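Hudcombe House – October walk-through, ground floor
Checked by Mirjam Geerts, with Teun Lambrechts on the ladder

Entrance and porch
Outside light: OK. New bulb, and what a difference it makes when you come up the path after supper!
Door mat: Replace. The corner curls up and I caught my own toe on it, so please let's not wait for spring.
Handrail: OK, but give the lower bracket a quarter turn next time somebody has a screwdriver out.

Kitchen
Smoke alarm: OK. Teun pressed the button and we both jumped.
Fire blanket: OK, hanging where it should be.
Hot tap: Needs attention. It read 159 degrees at the sink, far too hot for small hands (and for mine). Floor Visser will ask the plumber to turn the heater down and we'll measure again.
Extension cord behind the fridge: Remove. I know it has been there for years and I know it's handy, but the fridge needs its own outlet.

Hallway and stairs
Stair lights: OK, top and bottom.
Carpet runner: OK after Teun put in 8 new tacks. Bless him, his knees were sore by the end.
Coats and boots: Not OK. They have crept out in front of the back door again – a basket is on its way.

Large room
Floorboards: Walk them in socks, slowly, and feel for raised nails. One found near the door and tapped down.
Baseboards: OK. A good wipe wouldn't hurt.
Windows: Both open fully. The left one sticks a little in damp weather, so lift as you push.
Space heater: Cord is fine. Keep it well clear of the curtains, please, even on those bitter mornings when we all want to huddle up to it.

Still open: door mat, hot tap, fridge cord. Rehema Kaijage has the list and will sign off each one as it's done. 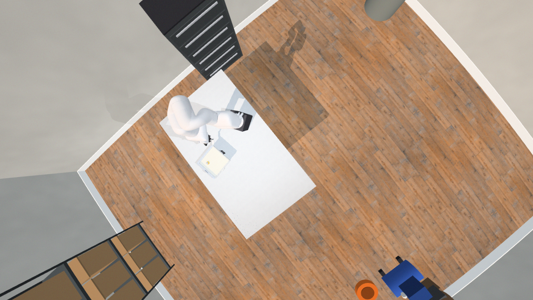

Plank floor and white baseboard, seen from overhead.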